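Recording cloth handling with a pair of hand-held grippers

Prusside notes, part 3: garments and towels

Part 2 dealt with rigid objects - cups, boxes, a drawer. Cloth needs a different way of working, and most of the failed episodes we get sent at Wekia come from people who carried their rigid-object habits over. What follows assumes you have two paired grippers, a head camera, and a working recording machine. If the pair is not calibrated yet, go back to part 1.

Work surface

Use a table at hip height with a plain sheet over it, pulled flat. The color should differ from every garment in the set. Creases in the sheet are acceptable if the jaws do not catch on them. Test this by dragging a closed jaw tip across the sheet from front to back. If the sheet moves, clip it at the underside of the table.

Keep the garments you are not using at the far edge or off the table. They may stay in view of the head camera, but leave a clear area in the middle large enough for the cloth when fully spread.

Do not clear the rest of the room. The policy will run in rooms with furniture and people in them, and an empty background in every episode does harm. Do fix the large items for the length of a session, so that a change in the background is always a change of session in the log.

Before the first episode

1. Power on both grippers and wait until the indicator lights are steady green on each.
2. Check that left is in the left hand. Swapped pairs are the most common fault we see, and the files look normal until replay.
3. Open and close each jaw fully, twice, and read the jaw width on the recording machine. The fully closed reading must be under 3 mm. If it is higher, redo the zero.
4. Hold both grippers level over the sheet, jaws forward and open, for 2 seconds. This is the start pose. The segmenter looks for it and drops any episode that does not have it.
5. Put on the head camera and tilt it until the front edge of the table is at the bottom of the picture and the far edge is near the middle. 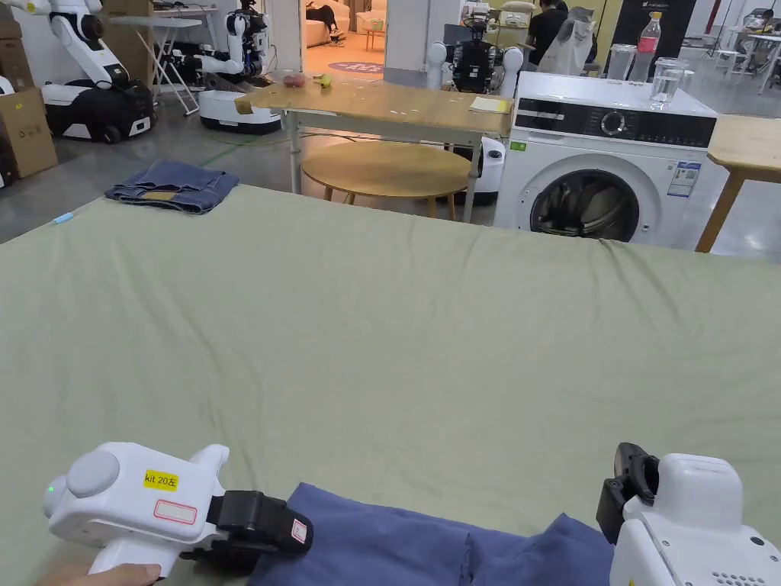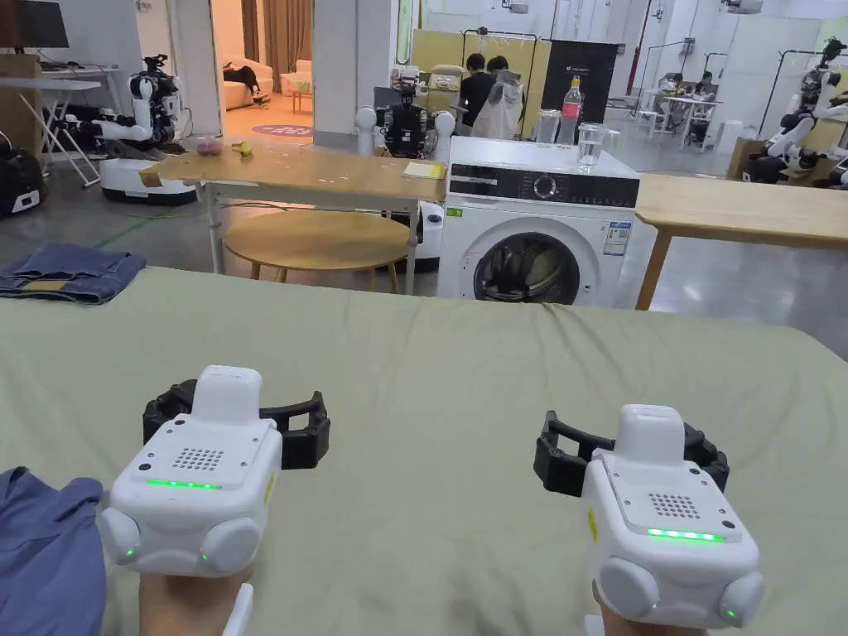 Hand-held gripper pair over the sheet, operator's view from the head camera. Blue cloth and folded jeans on the table.

Grasping

Approach an edge from the side with the lower jaw flat to the sheet, slide it under the cloth, then close. Coming straight down with both jaws gives a pinch of cloth plus sheet, and the sheet lifts with it. The replay arm will copy this faithfully.

Close at an even rate. A snap close shows up as a single step in the jaw width signal and the model learns very little from it. Santeri Seppälä measured our better operators at 250 ms from open to closed, and that is a reasonable target.

Take the left corner first, hold it, then find the right corner. If the right corner is hidden under a fold, lift the left one a little and let the cloth hang before reaching. Do not use your fingers, even to free a thread. If the cloth has to be touched by hand, stop the episode and mark it bad.

Spreading and folding

With both corners held, raise the cloth until it clears the sheet, move it away from you, and lay it down toward you. Keep the jaws the same height. Pull sideways only until the cloth is flat, then open both jaws together and back out along the direction of the fingers.

For the fold, take the near corners, carry them over to the far corners, and release. Return to the start pose and hold it again. That closes the episode.

Speed should be that of someone folding laundry with a bad wrist. Faster than this and the arm hits its joint speed limits on replay, and the timing between the two sides drifts.

Resetting

Crumple the cloth differently each time. Left to themselves, operators drop it in the same spot with the same corner up. Siiri Vuorinen's method at the Bancombe site is to pick it up by a random point, rotate, and let go from elbow height. It works well enough. Resets are done with recording paused.

Checking the session

Replay a few episodes before you pack up, including one early and one late. Look for:

- tracking loss when one gripper passes behind the other
- jaw width that never returns to the closed value
- head camera aimed too high, usually late in the day as the strap slips
- start pose missing or too short

A first session on the Pitkänen cloth set gave us 68 usable episodes. Most of the rejects were short start poses - an operator problem, and fixed by the following Friday.

Upload the raw files together with the log. Trimmed files cannot be resynced.

Part 4 covers trousers and anything with a zipper.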